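Wednesday, open day at Trutberg

Got there 9:40, badge said Kilemby, which is close enough. Kirsty drove. Writing this up the same evening while I still remember what was claimed and what was shown, because those two lists are different lengths.

The pitch: their planner, Matos, learns kitchen chores entirely in simulation and then moves to hardware "with minimal tuning." I asked what minimal meant. Got a slide. The slide said 1,078 training kitchens. I asked how many of those had different counter heights and the presenter said he'd have to check. He wrote my email down, so we'll see.

Most of the morning was the simulated kitchen on the big screen. One white arm, marble counter, blender, paper towel holder, stone wall at the back. Nice rendering. I would like to see it with crumbs.

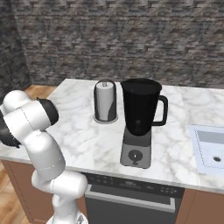

My main complaint is contact. Every question about friction or grip force got an answer about vision. I asked three ways. The third time I was told contact parameters are randomized "within sensible bounds," and the bounds are in a report we can have if we sign something. Not signing anything for a friction coefficient.

Second complaint, smaller. They quoted success over 27 tasks and it took some digging to find out that a task counts as a success if the gripper ends up within tolerance of the target pose. So reaching for a thing and picking up a thing score the same. On our bench that would make Skemthorpe look like a genius, and Skemthorpe dropped a mug on Monday's run.

To be fair to them, the arm motion was smooth and the replanning was quick. They let a visitor shift the target in the middle of a run and the path updated with no visible stall. I asked for the planning time and got 198 ms, single machine, no cluster behind it. If true that beats ours by a lot. I'd want to see the log.

Also fair: they ran it live. No canned video that I could spot, and when a run went badly they left it up on the screen and restarted in front of everyone. Five restarts before lunch. I respect that more than the slide.

Lunch was sandwiches. Hardware demo was promised for the afternoon and then moved to "the next event," no date. So nothing physical seen all day.

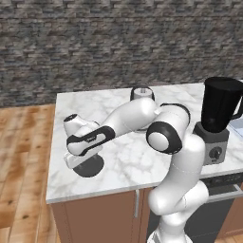

Maribeth Javier disagrees with most of the above and wants it on record that a pose tolerance is a perfectly normal first metric, that we used one ourselves last January, and that the planning time alone is worth a follow-up call. She also thinks I was rude about the slide.

Fine. Follow-up call it is, but with conditions — raw logs, the contact bounds without a signature, and at least one task where something has to be lifted and put down again.

To do:
Email Trutberg re counter heights if they haven't written by Friday
Kirsty Horrocks to dig out our own planning times, same units
Re-score our last batch with their tolerance, just to see how silly it gets
Parking receipt is in the blue folder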